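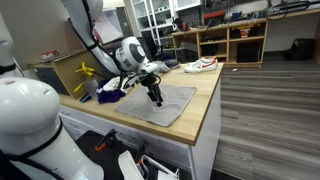 ## August, 7.40 in the morning — indigo vat, second go

It's alive! Lifted the lid and got the coppery skin right across the top, with a proper fat bloom of blue bubbles in the middle. Underneath, the liquor is yellow-green like old pond water, and a strip of white cotton went in, came out lime and turned blue while I stood there holding it. I've seen it dozens of times and I still grin every time.

For anyone picking this up: this is the fructose vat, not the madder one. The madder one is still sulking under its blanket and I'll get to it.

What went in:

- natural indigo powder, the Grukelitz batch, ground wet with a few marbles in a jam jar
- slaked lime, twice the weight of the indigo
- fruit sugar, three times the weight of the indigo
- tap water, hand-hot, left to stand overnight first

Stirred in one direction, drew the stick back up the side, lid on. Checked it after an hour: muddy, bluish, nothing doing. Warmed it again and went away. I think last time I kept fussing at it and beat air in, which would explain why it never came down properly. The sediment is lower this time too, a good hand's depth of clear liquor above it.

### Wool and cotton

Main question this week is whether we can get the same mid blue on the Pleltthorpe wool and on plain cotton out of one vat, on one day. The shade card says yes. I say maybe. Lime is hard on wool, so I've been keeping the dips short and giving it a vinegar rinse at the end.

Skein 19 (wool, scoured, soaked overnight): two short dips with a good long airing between. Lovely even colour, slightly greener than the card. Handle still soft after rinsing, which pleased me no end. Dried outside in the shade.

Cotton squares, same vat straight after: paler than I wanted after the first dip, streaky down one edge where I'd let it touch the side. Second dip evened most of that out. By the fourth we're nearly at the card, with a bit more violet in it. I really like it, it's a warmer blue than anything out of the old vat.

Note on wetting out — the streaky ones were all squares I'd soaked in a hurry. The ones left in the bucket since yesterday took the dye beautifully. Wet out overnight, always, even when the cloth looks wet through after ten minutes.

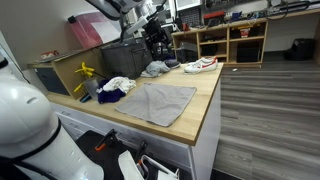
The rinse is the other thing I want to change. We've been going straight from the last airing into cold water, and the first bucket goes blue at once, so there's loose pigment sitting on the surface that was never going to stay. Tried leaving a square to air overnight before rinsing. Far less colour in the bucket, and it didn't come off on my thumb when I rubbed it. Small sample, but I'm sold enough to do the next lot the same way.

Rub test on white calico, rough marks out of five:

| Piece | Rinsed straight away | Aired overnight |
|---|---|---|
| Wool, 2 dips | 3 | 4 |
| Cotton, 2 dips | 3 | 5 |
| Cotton, 4 dips | 2 | 4 |

Wants doing again with linen. There's a roll of the Raudsepp linen on the top shelf that would be perfect, the loose weave one, assuming it hasn't been promised elsewhere.

### Afternoon

Vat tired by three o'clock. Skin gone dull, liquor heading back towards green-blue. Added a spoonful of fruit sugar dissolved in hot water, stirred slowly, left it covered. By five it had cleared again and the bubbles were back. Didn't dip anything more, it deserves a rest.

Madder vat: warm, smells sweetish, no skin at all. pH paper says it's dropped too far, so a pinch of lime tonight and look again tomorrow. If it's still flat I'll try fresh bran before giving up on it.

Tried a quick stitched resist on an offcut just for fun, running stitch pulled up as tight as the thread would stand. The lines came out crisp as anything! Would love to do a whole length like this. Use the waxed thread, the ordinary stuff snapped on me halfway through pulling up.

To do:

- order more lime, fine grade, ask Wusell if they still do the small tubs
- label the wool skeins BEFORE they go in, with knots in the tie, since the paper tags dissolve
- new lid for the big bucket, the old one has warped and lets air in
- linen, four dips, aired overnight
- write up the wool recipe on a clean page once the madder's sorted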